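Sorting out spare toothbrushes

Spare brushes gather at the back of a drawer. Tip the lot on to a table and spread them out so that none are on top of each other.

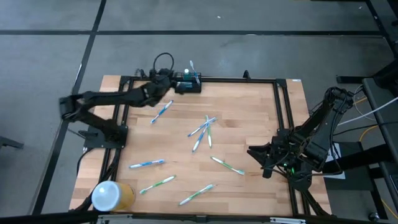
Put the blue ones to one side and the green ones to the other. If two people in the house have the same colour, tie a bit of thread round one handle.

Leave any brush in its wrapper until it is wanted. Loose ones with splayed bristles can go in the box under the sink for cleaning taps and grout.

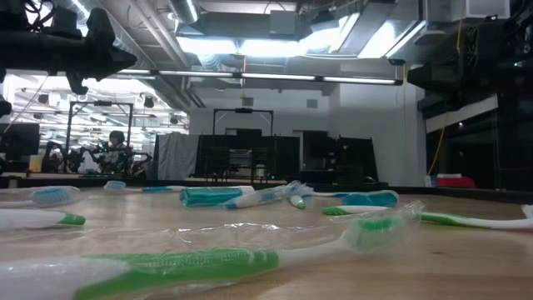

Wipe the table before and after. A holder should be rinsed in hot water, scrubbed at the bottom and left upside down to drain. Ours gets this every April and whenever it smells.

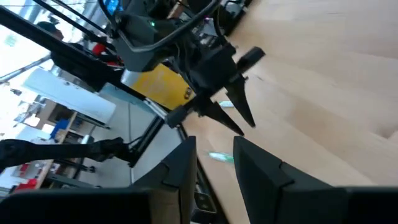
Stand brushes with the heads up and keep them from touching. Change each one after 3 months, sooner if you have had a bad cold. Write the date on the wrapper and keep it in the drawer until then.
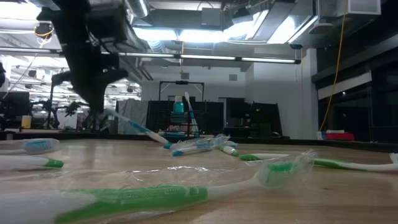 A white brush with a blue head, with the others still on the table.

Hanneke De Smet, 19 September 2020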